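Stollard Residential Lockbox System
Managed property access for listing brokers and sellers

Product overview

The Stollard Residential Lockbox System provides controlled key storage for single-family homes, townhomes and condominium units offered for sale. Each unit consists of a shackle-mounted key compartment, an electronic keypad and a battery module. The system is supplied by Bajwa Property Equipment to licensed brokerages and to owners who are selling without a listing agent.

The standard compartment holds up to 10 flat keys or 2 access fobs. A wider compartment, sold as the Stollard Plus, is recommended for buildings that issue garage remotes. Both models fit door handles, gas meter pipes and railings. A wall bracket is available for entrances without a suitable fixture.

Access codes

Codes are issued through the Simance scheduling service. The listing office sets the permitted showing hours, and a code expires at the end of its assigned appointment. The lockbox stores the last 700 openings with the time of each and the code used. Records may be exported by the listing office at any time and should be kept with the listing file.

Occupied homes

Where the seller remains in residence, the listing office should agree on showing hours with the household before the first code is issued. Kitchens and bathrooms remain in daily use during the listing period, and a notice period of 2 hours is suggested so that counters can be cleared and food put away. 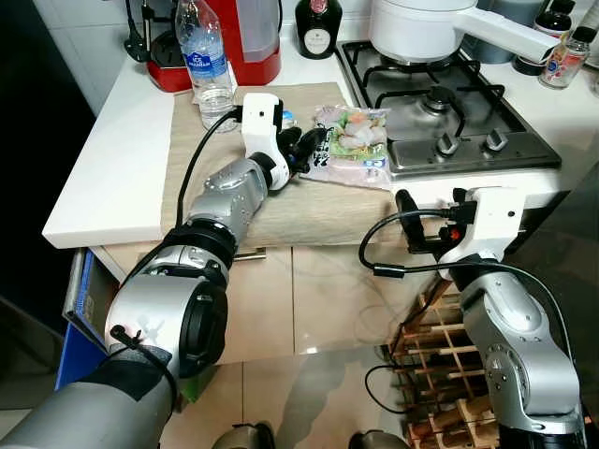
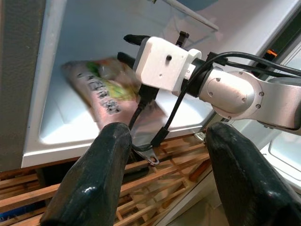 Bulloda, a brokerage office that has fitted the Plus model to its condominium listings, reports that sellers were more willing to accept evening showings once they could see when each visit had started. The office asked that the keypad light be made brighter for unlit entrances, and the current keypad includes this change.

Specifications

Body: die-cast zinc with weather cover
Shackle: hardened steel, vinyl coated
Keypad: 10 digits, backlit
Event memory: 700 openings
Battery: replaceable lithium module
Warranty: 2 years, parts and labor

Ordering and returns

Brokerage accounts may order single units or cartons of 25. Carton orders include a programming key and printed instructions for office staff. Unopened units may be returned for account credit. Lockboxes that have been registered to a listing must be released by the listing office before they are returned or transferred to another brokerage.

Replacement shackles, battery modules and weather covers are listed under Parts and Accessories.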